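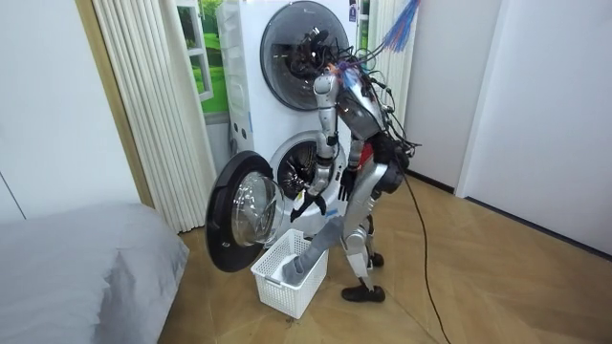 ## 4.2 Faults at the open door

**Figure 3.** The humanoid leaning toward the stacked machines, lower door open, with the basket on the floor between the door and its legs.

The success rate reported for the Drenham laundry task deserves a harder look than it has received. Of 2000 logged attempts, 1228 were scored as complete. The scoring script, written by Kha Kim for an earlier set of tests, counts an attempt as complete once the hand has opened and the arm has pulled back. It doesn't check where the cloth ended up. We went through 600 of the "complete" attempts by hand and found 53 in which a cloth was still hooked on a finger or had dropped to the floor.

We are more worried by what the robot did next in those cases. With the task marked as done, the controller moved to its standing pose, and the torso began to rise while the cloth was still caught. In several runs the cloth was also under a foot. The balance log shows a sideways pull each time, but the fall guard reads only joint torque at the legs and did not trip.

Posture makes this worse. To reach the lower machine the robot has to bend its legs and lean well forward, and the basket takes up the floor where a recovery step would land (Figure 3). The Uletti planner treats the basket as a fixed box. Cloth hanging over the rim is missing from its model, and so is the cable that drops from the hip and runs across the floor.

Mỹ Đoàn has argued that a wrist force limit would catch most of these events. Perhaps. The limit she tested also stopped the arm during normal pulls from the drum, and we have no data showing that one threshold can separate the two. Until such data exist, we treat the published rate as an upper bound and keep a person at the stop button for every run.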